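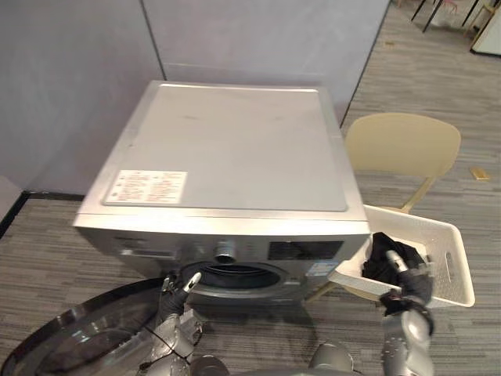

Household Water Use and Laundry Habits in Padby
Final report, Resource Studies project
Submitted by Everett Van Dusen

1. Purpose

This report examines how households in the Padby district use water for laundry and whether a change in billing has affected the number of loads washed each week. The district moved from a flat charge to metered billing in July. Before the change, a household paid the same amount whatever it used.

2. Method

A written survey was delivered to 2000 addresses in Padby and the neighboring district of Ciston, where the flat charge remains in place. A total of 1207 completed forms were returned. Respondents recorded the number of loads washed, the day of washing, and whether each load was full.

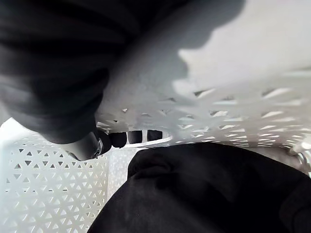 Forms with missing answers on load size were kept for the weekly totals but left out of the comparison in Section 3. Apartment buildings with shared laundry rooms were treated separately, as their residents do not receive a water bill of their own.

3. Findings

Metered households reported fewer part loads than households in Ciston. The difference was greatest among homes with children. Friday was the most common washing day in both districts.
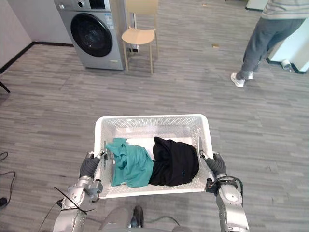 Figure 3. Clothing in a laundry basket.

Several respondents in Padby wrote that they now wait until they have enough clothing of one color before washing. Residents of the Mak apartments reported no change in habits.

4. Questions raised at the presentation

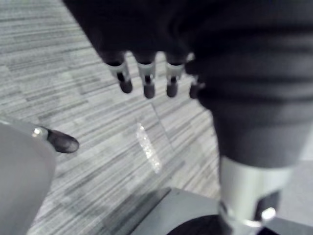

Why was Ciston chosen for comparison?
It has a similar mix of houses and apartments, and it draws its water from the same Vollel reservoir.

5. Limitations

All figures were reported by the households themselves. Meter readings were not available for Ciston, and the survey covered only 2 weeks.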